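Washing old linen before cutting it up?

panolley_lass
I've been given a big linen sheet by my neighbour and want to make a summer blouse out of it. Do I really need to wash it first? It must have been through the wash a hundred times in its life already.

Eetu Nieminen
Wash it anyway! Old sheets sit in cupboards for years and you've no idea what's in them. I do mine at 60, twice if they smell of mothballs.

irno13
60 is far too hot for old linen, sorry. I ruined a lovely one that way – it came out like cardboard. Cool wash, dry it flat, done.

Eetu Nieminen
Never had cardboard in almost 13 years of sewing, but each to their own. Linen was boiled for centuries.

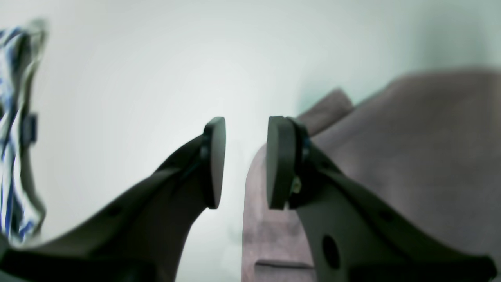

munov_mender
I'm with irno13 on the temperature, but I'd add one thing – cut a small test piece and wash that on its own first. I like to put a bit of fabric down on a pale surface next to a much larger one, like the two in my photo, so I get a proper look at both before I commit. If your test bit shrinks, you wash the lot.

panolley_lass
Test piece it is, then. Cool wash to start with, sorry Eetu!

Eetu Nieminen
I'll get over it. Post the blouse when it's done.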